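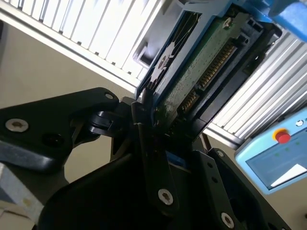 Workshop notebook, May, entry 16

Started 9 a.m., kettle on first.

Main job today was going through the Kumix planner that Silvia brought in for the home-learning families' co-op. Kumix is the record-keeping program from Plondau. You put in your subjects, tick off your hours, and it gives you a transcript at the end that is supposed to look like something a college registrar would accept. I have my doubts and I'm writing them down while they're fresh, before Emília talks me round.

What I did: took Oldřich's paper records for his daughter's Grade 10 year (with his permission, he handed over the whole binder) and typed the science portion into Kumix to see what came out the other side. She did a mix of chemistry from a textbook, a half-course in electronics at the kitchen table and a lot of reading. Oldřich logs everything in pencil in his own shorthand. "El. 2h sold." turned out to mean two hours of soldering, after I had it down as two hours of selling something.

Setup took 22 minutes. The brochure says "ready in moments". Fine.

First problem. Kumix wants every activity put under one subject. An afternoon building a battery tester is physics, or electronics, or shop, and he also had her write it up, so it's English as well. The program lets you choose one. Boris says you just split the hours and enter it four times. I tried that. It took longer to enter the afternoon than I care to admit, and the weekly total came out wrong because the program rounds each entry up to the next half hour. Did it again with different numbers to be sure. Same behaviour. Anybody splitting entries is going to end up with a kid who appears to study through the night.

Second problem. Total science hours for the year on paper: 165, by Oldřich's own adding, which I checked with a calculator and agree with. Total in Kumix after my entry: 19 more than that. All from the rounding, as far as I can tell. I went back through looking for doubled entries and didn't find one. Still want a second person to do it from scratch, as I was tired of the shorthand by the end and wouldn't swear to every line.

Does it matter? Boris thinks no, more hours is more hours. I think it does. If a college ever asks for the log behind the transcript, the parent hands over a binder that doesn't match, and that's a worse position than having no software at all.

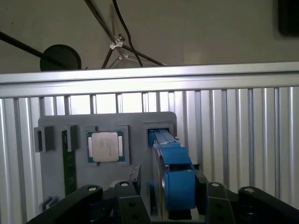

Fixture board, with the drive unit at its slot.

Third thing, and this is more of a grumble than a problem. The "skills" page. You tick boxes such as "problem solver" and "independent thinker" and it writes a paragraph. I ticked all of them, then none of them. The paragraph with none ticked was nearly as flattering. I read both aloud at lunch and Emília couldn't say which was which. She still likes the program, for what it's worth. Her argument is that most new families keep no records whatever in the first year, panic in the third, and would be better off with a slightly wrong log than an empty one. I can't really fault that. I would just like the log to be right as well.

Things that did work, to be fair to it:

The reading list. Type in a title, get the author filled in, carry on. Only one wrong out of the ones I tried.
Printing. Came out clean on the old printer, margins and all.
The calendar view. Easy to see where the quiet weeks are. Oldřich's had a big gap after the winter break which he says was the flu.

Also looked quickly at the Kimel course guide that Kvido left on the bench. It's the one that claims a full lab science credit can be earned with household supplies. Read the first two units. The writing is good and the experiments are sensible, but I counted the vinegar and baking soda turning up under three separate headings. I don't know that I'd call that a lab credit. Kvido says his son enjoyed it and remembers it, and asks what else I want. I want a titration. He's going to lend me the second half before I say any more.

Kováčik kit (the electronics one) not opened. Leaving it for a time when Silvia's here, as she's taught from it and I haven't.

To do:

Write to Plondau about the rounding. Be polite. Send them the half-hour case with the numbers and ask if it can be switched off.
Ask Oldřich for a key to his shorthand, in ink.
Have Emília enter the same binder cold, without seeing my totals.
Find out what the colleges near us ask for. Everyone in the co-op has a firm opinion on this and I haven't met one person who has phoned.

Silvia asked at the end whether she can tell the families to go ahead and buy it. Told her to hold off until we hear back on the rounding, and that a ruled notebook will do them in the meantime. She wasn't thrilled. Binder is back on Oldřich's shelf, my printouts are in the blue folder.

Packed up at 4:30.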